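# Open Day at the Holtlow Bamboo Workshop

We nearly missed the turn. The sign for Holtlow is a painted board leaning on a mailbox, and if you come from the Uvisley side it faces the wrong way entirely. We overshot, turned around in a farm gateway, and got there with the parking field already half full and a kid in an orange vest waving everyone toward the muddy end.

I have wanted to see this place for years. We own a set of their salad servers (one of them chewed by the dog, still going strong) and I've bought more of their coasters as wedding presents than I'd like to admit. They open the doors to the public one Sunday in July, you pay $3 at a folding table, and after that you can wander wherever there isn't a rope.

Start with the pole yard if you go. It's outside, behind the main building, and it's where the raw bamboo stands upright in long racks, sorted by thickness. I had pictured something green. Most of it is the color of straw, and it rattles when the wind gets up, a lovely hollow clacking that you can hear from the parking field once you know what it is. A woman from the yard crew let people lift a full-length pole and everyone did the same little stagger, bracing for a weight that wasn't there. Then she handed round a short piece of the pressed board they make from it and that was the opposite, a dense little brick. Same plant!

Inside, the first room is splitting. They use a star-shaped cutter at the end of a long bench, and a pole goes in whole and comes out as strips. It's loud, and they hand out foam earplugs from a salad bowl. We watched it for far too long. There is a crack at each joint of the pole, so it goes crack, crack, crack all the way down, and by the third pole the whole crowd was nodding along in time.

After that the strips get boiled, dried and planed flat. You can't go in the boiling room but there's a window, and a smell somewhere between sweet corn and a wet garden shed. The drying takes longer than everything else put together. Our guide said that when people ring up to ask why their order is late, the answer is nearly always in that room.

The glue-up was my favorite part of the machine side. The strips are laid edge to edge, checked by eye so two dark ones don't land next to each other, and then clamped. The clamps come from a firm called Vetgate and the guide was very fond of them. She showed us how a quarter turn too much squeezes out the glue you wanted to keep in. I tried one on an offcut and overdid it, of course.

Then there's the finishing room, quiet after all that, with big windows and a radio going low. The coasters are sanded here by hand, edges first, and then the faces, and then wiped with oil and set on wire racks. One of the sanders let us feel a piece before and after the last grit. I'd have said there was no difference to look at, but close your eyes and run your thumb over both and it's obvious. She goes through 100 on a good day, and told us the trick is to stop before you think you're done, or the edge goes soft and they don't stack right.

I asked about knots and marks. The joints in the bamboo leave a darker band, and I'd always assumed those were the second-rate pieces. Her own set at home is all bands, she said, picked out of the bins over several winters. There is a seconds shelf, though, and it's mostly for cupping, where a coaster has bent a hair in drying and rocks on a flat table. She put a cupped one down and tapped it to show us. Tick, tick. Now I'm going to check every coaster I ever meet.

The last stop is a long bright room at the front of the building, set up with tables where you can handle the finished pieces. It had the best light of the day and I could have stayed an hour. The coasters look so good on pale wood, and you start noticing the grain in everything, tabletop included.

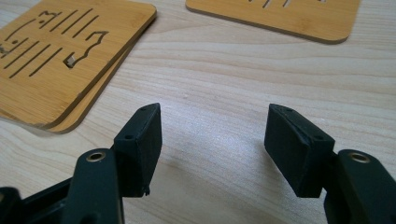

*Bamboo coasters at the top of the table, two of them stacked. Look at the curve in that tabletop grain!*

People were building towers, of course, and a very serious little girl was sorting coasters from palest to darkest and would not be helped. I spent my time looking for a set where the bands would line up when stacked, and got close.

The room also has a small display from the Işık family workshop, who turn bowls and do a few shared pieces with Holtlow each year. Thin-walled bowls, oiled nearly to honey, with a bamboo foot let into the base. I wanted the biggest one badly. It was $329 and I walked past it twice more to make sure I still wanted it. I did. It stayed there.

What I did bring home was a set of seconds from the shelf by the door, at $9, and a scoop for the flour bin. One of the coasters does tick a bit if you tap it, and I'm happier with it than with the perfect ones.

Some practical bits for anyone thinking of going next year:

- Wear real shoes. The yard is rough gravel and the far end of the parking field is worse.
- Get there before eleven if you want to try the clamps. The line was out the door by lunch.
- The splitting room is too loud for small kids even with earplugs. Ours lasted one pole and went off to find the lemonade.
- The seconds shelf is topped up after lunch, so have another look before you leave.
- Cash is easier. The card reader works near the window and nowhere else.

Food was a grill and a cake table under the trees, and the plum cake had sold out by the time we reached it. We ate hot dogs on a stack of pallets instead, listening to the poles clacking, and drove home the long way through Uvisley with the scoop rolling around on the back seat.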